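Gripper bench notes – FAQ

14 comments 6 shares

Last update November 2022. Short answers, we're busy. More when there's time.

What are you comparing?

Two ways of grabbing soft stuff. The Femstead fingered hand and the older Prevness parallel jaw. Same controller for both, same test list.

Why soft toys?

Cheap, washable, squish in odd directions. Hard blocks told us nothing after the first week – everything picks up a block.

How many tries per object?

30 per hand, per object. Total so far is 1055 for the Femstead. Prevness is behind on 827, it lost a few days waiting on a fastener from Grunwood.

Do you count a drop if it gets picked up again?

Yes. A drop's a drop.

What does the wrist camera get to see?

Depends on the pose. Hand takes up a lot of the view whatever you do. Two from the plush pig runs:

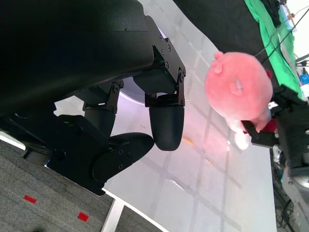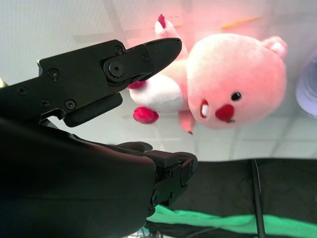

Can I move the camera further back?

You can. We tried a longer bracket, got more table and less fingertip. Also wobbled. Went back to the short one.

Does a shiny white table matter?

A bit. Reflections mess with the exposure, and pale objects wash out. Dark cloth helps but then black fingers vanish against it. Pick your poison. We lock exposure before each run now and leave it alone.

Which hand is better then?

Too early. Fingers are kinder to round things, jaw is quicker to set up and easier to fix. For limbs and ears we'd lean fingers at the moment, ask again after the next 1000.

Do I need the Konstantinidis controller?

No. Anything that'll take position commands at a steady rate is fine. We had it on the shelf. Manual is hard going, page order makes no sense.

Screws keep coming loose, normal?

Check them every morning. Thread locker on the hinge ones, small drop only. Dont do the pads, you'll be swapping those.

How do you stop two arms hitting each other?

Slow speed, a no-go zone down the middle of the table, and someone near the stop button. The zone gets switched off for handovers – speed drops again when it does.

Can we have the logs?

Soon. File names need cleaning up frist. Leave a comment with the format you're after.

14 comments Share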